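4.3 Preparing a computer case for a two-arm run

Please read this section all the way through before you switch anything on. It takes a few minutes, and it will save you a good deal of backtracking later in the day. The rules apply to every Gralgate cell, whichever model of computer you are working on.

1. Press the emergency stop and check that both arms are holding still. Only then reach over the table.

2. Unplug the computer, put on your wrist strap and clip the strap to the grounding point. Take the side panel off and store it away from the cell.

3. Lay the case on its side with the open side up. Give it a gentle push at each corner – if it rocks or slides, set it down again and clamp it.

4. Place the loose parts in the fixture. The processor goes flat in its recess and the expansion card stands upright in its slot. Please don't balance parts on the table rails, however handy that seems, as small things do find their way into the gaps.

5. Tuck loose cables away from the places where a gripper will be working. A finger that closes on a cable can pull a connector right off the board.

CAUTION: Never touch the contacts inside an open processor socket, and never let a gripper pass over it at full speed. Use speed setting 4 or lower anywhere above the board.

6. Follow each arm's own cables from the wrist back to the base with your eyes. They need enough slack for the whole move and must not drag across the case.

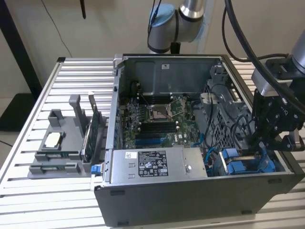 Figure 7. Open case on the slotted table, with the processor and expansion card in the parts fixture at left.

7. Step back behind the floor line, release the stop and run the program once in slow mode, with your hand on the pendant the whole time.

Note: If the case has been moved at all, even by a finger's width, repeat the location check in section 4.2. Griet Kramer keeps the cell log, so write your initials and the fixture number in it before you start the full run.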